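Fresh Sleeves for Number 2
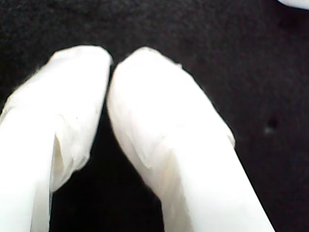

Page last changed: Jul 14, 2024

The fingers have to be dressed before anything else can happen, and the fingers do not like being dressed. Grażyna Brzozowska has been doing it since December at Rarley, a glove and small-leather finisher in Windeck, and she still talks to them while she works, mostly in words the magazine would rather leave in Polish.

Rarley's second handling cell picks up cut lining pieces and lays them on a table for stitching. The linings are pale, soft and quick to show a mark, and bare gripper fingers mark them nicely. So the fingers wear sleeves. The sleeves are white, the work surface is nearly black, and the gripper's own camera looks down at both all day long with the patience of a parking attendant.

"People come in expecting sparks," says Grażyna. "They get me with a pair of tweezers."

The covers are supposed to go on smooth. They go on the way a fitted sheet goes on a mattress, with one corner always thinking about something else. A fold settles partway down one finger, a wrinkle turns up just under the other tip, and along the outside edge there is usually a patch that has bunched up or started to look ragged. Some of this matters and most of it doesn't, and learning which is which took the shop the better part of a winter.

What matters is the tips. When the gripper is nearly closed, the two rounded ends should come together with a thin dark line left between them, and below that the gap should open out wide and clean. Grażyna checks it on the camera view every morning before the first tray. A crease low on the finger she will leave alone. A crease near the pinch she will not, having once watched it carry a lining across the cell and refuse to put it down.

The written procedure runs to 18 steps and came from Mokodex, who built the cell. It is a beautiful document. Step one asks the operator to "ensure the finger is ready," and after that it gets vague. The version taped inside the cabinet door is in Grażyna's handwriting and fits on an index card: jog the gripper to chest height, open it, lock it out. Old sleeve off from the tip. Wipe the finger, let it dry. New sleeve on with the seam to the outside. Tuck, don't pull. Unlock, close slowly, look.

"Looking is the hard one," says Gopinath Suvarna, who handles maintenance on the late shift and was taught the job from the card. His first sleeve was on so tight that it crept up the finger over lunch like a cheap sock. His second was on backward. He now keeps a spare pair in his shirt pocket, where they are regularly mistaken for a handkerchief.

A sleeve is good for 300 picks by the book. Rarley has had them last longer and has had one give up at 104, after it snagged on a staple somebody had left in a tray. The controller keeps count and puts up a yellow banner when time runs out. The banner can be dismissed, and Kacper Czarnecka, the production manager, admits that for a while it was dismissed a lot.

Then there is the cloth. Dark felt was chosen so the camera could find a pale lining on it, and it does that very well. It finds lint very well too, along with any other speck that lands there, and the overhead light has to be turned down a notch whenever fresh sleeves go on, or the fingers glare so brightly that their creases wash out. Kacper wanted gray cloth. The supplier, Chmielewska, sent samples in four grays. They are in a drawer.

New covers in a slicker fabric are due for trial once the summer orders are out. Gopinath has handled one and thinks it will slide on in half the time. Grażyna has handled it too and thinks it will slide off in the same. Until then the box of white ones stays on the shelf by the cabinet, next to the tweezers, and the first tray goes in when she has finished looking.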